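Looking after your hob, worktop and sink
Home Care Notes for residents of Wedalar Court and Garnel House

The following guidance applies to all flats fitted with a flush electric hob, a white worktop and a dark sink basin. It replaces the kitchen pages in the earlier residents' handbook. Residents of the 53 flats at Garnel House should also read the note on tile grout.

The hob

Switch off all zones at the control and allow the glass to cool fully before cleaning. A zone may stay hot enough to burn skin, or to melt a sponge, well after the red colour has faded. Check that the residual heat light, where fitted, has gone out.

Lift loose crumbs with a dry cloth first. Grit dragged across the surface under a wet sponge leaves fine scratches, and these are not covered by the appliance warranty. Wipe the glass with a well wrung sponge, warm water and a small amount of washing-up liquid. Rinse the sponge and wipe again. Dry and polish with a soft cloth; hard water in this district leaves a white bloom if the surface is left to dry by itself.

For burnt-on food, lay a damp cloth over the cold zone for twenty minutes and then wipe. Repeat if necessary. A hob scraper may be used at a shallow angle. Steel wool, oven cleaner and scouring powder must not be used on any hob supplied by the association.

Sugar and melted plastic should be dealt with differently, as they can pit the glass when they set. Switch off the zone and push the spill away from it with a long-handled scraper, wearing an oven glove. Leave the rest of the cleaning until the hob is cold.

Pay attention to the raised rim, where grease gathers. A wooden cocktail stick wrapped in a corner of cloth will clear it. Metal points damage the seal.

The sponge

Keep one sponge for the hob and worktop and a separate one for dishes. Many households find two colours the simplest way to tell them apart. Squeeze out the sponge after each use and stand it on its edge to drain. A sponge left flat in the sink will smell within a day or two in warm weather. Replace it every two weeks, or sooner if it begins to crumble.

The worktop

White worktops show tea, turmeric and beetroot stains readily. Wipe spills at once. For a mark that remains, apply a paste of bicarbonate of soda and water, leave for 8 minutes and rinse. Hot pans should be placed on a trivet and never directly on the surface.

The sink

Dark basins show limescale more than steel ones. Rinse after use and dry with a cloth. Once a week, fill the basin with warm water and a cup of white vinegar, leave for half an hour, drain and rinse well. Vinegar must not be mixed with bleach, nor used directly after it. Fat and oil should be collected in a jar and put out with the household waste.

Wall tiles and grout

Wipe tiles near the hob after frying. Grout lines may be cleaned with an old toothbrush and diluted washing-up liquid. At Garnel House the grout was resealed in April, and vinegar should not be used on it.

Cracked glass, lifting seals and loose tiles should be reported to the repairs desk on extension 834. Do not use a cracked hob. Turn it off at the wall switch and wait for the engineer.

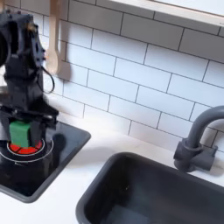

Wedalar Homes | Property Services | Kitchens and Appliances Team

A green sponge held on its edge over the hob. Before wiping, make sure that the zone is off and the glass is cold, including when the sink is close by and the sponge is already wet. Printed copies of this page are available from the office at Wedalar Court.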